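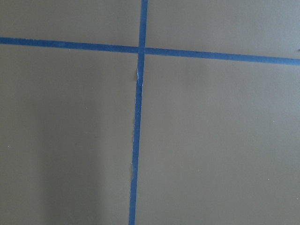 *Two strips of blue masking tape crossing on a matte olive-gray surface*

**Tape marking** is the practice of putting strips of adhesive tape on a floor, table, wall or other flat surface in order to show a position, a border or a direction. The tape is usually masking tape or a similar paper tape, which can be torn by hand and taken away later without tools. Tape marking is used in theaters, schools, sports halls, workshops and homes, mostly where a painted line would be too permanent or where the plan can still change.

The simplest marks are the single line, the corner and the cross. A cross shows one point, a corner shows where an object begins, and a closed line shows an area. More complicated layouts are nearly always made by repeating these few forms.

## Name

In English the work is called *taping out*, *marking out* or *marking up*, depending on the trade. In theater and film, a mark for the place where a performer must stand is called simply a *mark*, and a mark for the place of furniture is a *spike* or *spike mark*. The verb *to spike* comes from the same use. In sewing rooms and carpentry shops one hears also *tape line*, which can mean the tape itself or the line along its edge.

## Materials

Masking tape is made of a thin crepe paper with a pressure-sensitive adhesive on one side. The paper has small wrinkles, and these allow it to stretch a little and to follow a gentle curve. It was developed in the 1920s for painting cars in two colors, and general marking is a later use.

Blue masking tape, often sold as painter's tape, normally has a weaker adhesive than the ordinary cream-colored kind and is meant to stay longer on a surface before removal. The color has also a practical side: blue is easy to see on wood, on concrete and on most brown, gray or green surfaces, and it is not often confused with the surface itself.

Other tapes are chosen when the conditions ask for it:

- **Cloth tape** is stronger and lies flatter, and is common on stages.
- **Vinyl tape** resists water and shoes, and is used for courts and for walking lanes.
- **Glow tape** gives light for a short time in darkness and is put on steps and edges.
- **Washi tape** is thin and decorative, and is used on paper and small furniture.

Duct tape is generally avoided. It leaves a sticky layer, and on varnished wood it can pull the finish away.

## Forms

### The cross

The cross is made of two strips which meet at an angle, usually close to a right angle. The point of interest is where the center lines of the strips meet. Where one strip lies over the other, the double layer can have a slightly different shade than the single tape, and this can help the eye to find the middle.

A cross may have short arms, as in a stage mark, or its strips may be long and run across the whole surface. The long form divides the surface into four fields and serves as a rough pair of axes. It is not necessary that such a cross stands parallel to the edges of the table or the room. When tape is laid freehand, a small slope is usual, and for many purposes it makes no difference. For measuring it does make a difference, and the strips are then laid along a chalk line or a long ruler.

### The corner

A corner, also called an L mark, is two short strips placed where the leg of a chair or the corner of a box should come. Two corners on the diagonal are enough to fix a rectangular object. Stage crews frequently mark only the two upstage corners, so that the tape is hidden from the audience.

### The T

The T mark is best known from film and television. The performer stands with one foot on each side of the stem, with the toes against the crossbar. It tells the position and also which way to face.

### The closed line

A closed line shows the size of something which is not there yet, for example a kitchen cabinet, a bed or a wall of the stage set. Rehearsal rooms are often taped in this way at full scale, with one color for each act.

## Method

The surface is first wiped, as dust is the most frequent cause of tape lifting. The position of the ends is then measured and marked lightly with pencil or chalk. The tape is fixed at one end, pulled out above the surface with light tension, and lowered in one movement. Afterwards it is pressed down from the middle to the ends with a cloth or with the side of the hand. If the tape is stretched too much, it shrinks back and the ends come loose.

For a cross, the longer strip is commonly laid first. In accurate work it must be stated whether a measure is taken from the edge of the tape or from its center. This is a common source of error — with tape of normal width, the difference is large enough that a door or a drawer does not fit.

The ends can be torn or cut. A torn end is quicker, but it starts to lift sooner.

## Wear and removal

Paper tape becomes weaker with time. Its edges can become uneven, and a small part may stand up from the surface and collect dirt. On floors, this starts where people turn their feet. Sunlight makes the adhesive harder, and old tape then breaks into small pieces when it is pulled.

Removal is done slowly, with the tape folded back on itself at a low angle. Gentle warmth from a hair dryer softens old adhesive. What remains can be rubbed off with a little vegetable oil and then washed with soap, although oil should be tried first on a hidden place if the surface is matte or unfinished.

## Use in particular places

The rehearsal hall at Gisau kept for many years a written record of its floor plans, begun by the stage manager Lucian Anghel. The record contains 126 plans, each with the colors of tape and the distances from one fixed cross in the middle of the floor. Anghel measured always from this cross and never from the walls, which were not straight.

At the Sakwood furniture school, first-year students tape out a full-size drawing of their cabinet on the bench before they cut any wood. The course handbook asks that the tape stays until the piece is glued.

In Hinojosa the covered market is taped again every March, when the stalls are given out for the season. The lines have a total length of 1,413 meters. Yellow is used for the walkways and blue for the borders between sellers.

## See also

- Chalk line
- Floor plan
- Masking (painting)
- Spike mark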